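Chapter 7
Learning in Rooms That Don't Exist

12 comments | 50 shares

I want to start this chapter with a confession. When I first got into robot learning, I thought simulation was for people who couldn't afford a robot. Then I spent a whole April at the Plernton lab resetting a table by hand after each failed attempt, and I changed my mind pretty fast!

So let's talk about the method you'll be using for the rest of this part of the book. It's called scene randomization, and the idea is simple enough to explain over lunch. You want a robot to learn a job, say, picking up one thing from a table without knocking over the thing next to it. If you train it in a single room, it learns that room. Move a chair and it falls apart. So you build lots of rooms, change whatever you can get your hands on (wall patterns, furniture, lighting, where the objects sit), and let the robot practice in all of them.

The version we'll follow came out of a project called Trandudora, which ran on a simulator named Ditix. The team made 200 rooms. They trained on 139 of them and kept the rest locked away for testing, and please, please do the same in your own work. I once let a few test rooms slip into my training set and was thrilled with my results for a whole afternoon.

Each room starts from a short recipe. Pick a table, pick the seats, pick the wall texture, drop some objects on top, and let the physics settle before anything else happens. You can get some pretty ugly rooms this way – nobody would choose brown walls covered in darker dots for a real kitchen – but ugly is fine. A policy that has to cope with odd walls has less reason to lean on them.

The objects matter more than the walls, though. Folded cloth is soft and changes shape when you grab it. Clear glass is hard to pick out, and it's harder still when it partly overlaps whatever is behind it.

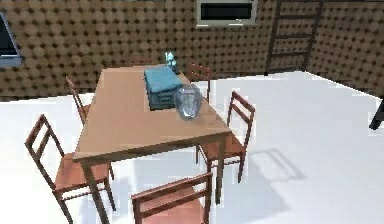

Back to the training split, then. With 139 rooms, the natural question is whether you could get by with fewer, and the team checked. They trained again with only 50, keeping the number of practice attempts the same, and the scores on the locked rooms dropped. The extra practice in each room didn't make up for the missing variety. Hinrichs, the benchmark we'll use in the exercises, is set up so you can run this comparison yourself on a decent desktop (start it before dinner).

Before we get to the code, we need a proper way to say how different two rooms are. Section 7.1 starts there, with table layouts.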